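Working Rules for Two-Arm Cells
Lecture notes, session 4
Mpho Kekana

Last time we ended on risk assessment, and a few of you asked me afterwards when the paperwork stops and the robots begin. Today, gladly! These notes cover the house rules we use when two arms share one bench and the task involves cables. I love this topic, because almost every rule came out of someone noticing a small thing and bothering to write it down.

1. What a rule is for

A standard tells you what must be true of a cell: who can reach in, what stops the arms, how that stop is tested. A house rule tells you what to do on a given morning. Students mix the two up all the time. "The stop button must be within reach of the operator" belongs to the first kind. "Press it before the first run and write your initials in the book" belongs to the second. You need both, and when they clash the standard wins and the house rule gets rewritten.

2. The shared middle

Two arms facing each other have a patch of bench that both can reach. Call it the shared middle. In the Trosia exercise you will draw it on paper first, and then you will find out how much bigger it is than you drew it – everyone underestimates the elbows.

Our rules for it:

One arm is named the holder and the other the mover before the run begins. Swap the names in the log if you swap the jobs.
Keep at least 40 mm between the grippers unless a step in the task sheet calls for them to come closer. Such steps are marked with a C for "close".
On a C step, only the mover travels. The holder stays put until the mover has backed away.
No hands over the bench while either arm is enabled, even if both have been still for ages.

3. Cables in the task, cables on the arm

Network tasks are a wonderful test of good practice, because the thing being handled is floppy and so is the wiring that feeds the robot. Abdelaziz's rule, which we adopted in April, is that the two should never be the same colour. It sounds fussy until you have spent an afternoon looking at camera footage wondering which loop belongs to what.

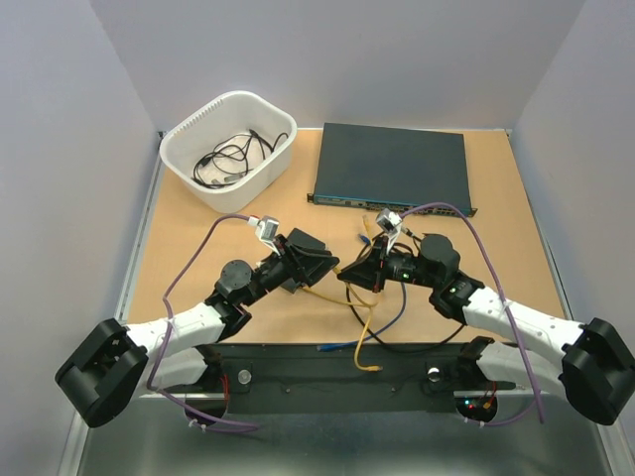 Fig. 1. Switch and patching task. Purple leads serve the wrist cameras; yellow, blue and black cables are on the bench.

Look at Fig. 1 with the C rule in mind, and then look at the front edge of the table, where the yellow cable hangs over. Discuss with your neighbour: is a hanging cable a fault under our rules? The Brudero sheet allows it for a free end but forbids it for any cable that is already plugged in. I think that is sensible, though I'd be very happy to hear a case against it.

Further points on cables:

Arm wiring is tied to the links and given enough slack for the full wrist turn. Check by hand with the power off.
Spare cables go in the bin, and the bin stays on the bench in the place given on the task sheet.
Never free a snag by driving the arm harder. Stop, power down, free it by hand, log it.

4. Writing it down

The Lerkau log now holds 700 entries, and it is the best reading on this course. A good entry gives the step number, which arm was the mover, what you saw, and what you did next. Leave guesses about the cause for the last line and label them as guesses. "Gripper slipped" is a guess if all you saw was a plug on the table.

For next week

Read the first 4 pages of the task sheet and bring one house rule you would change, with your new wording written out in full. Short sentences, please, and test it on a friend who has never seen the cell.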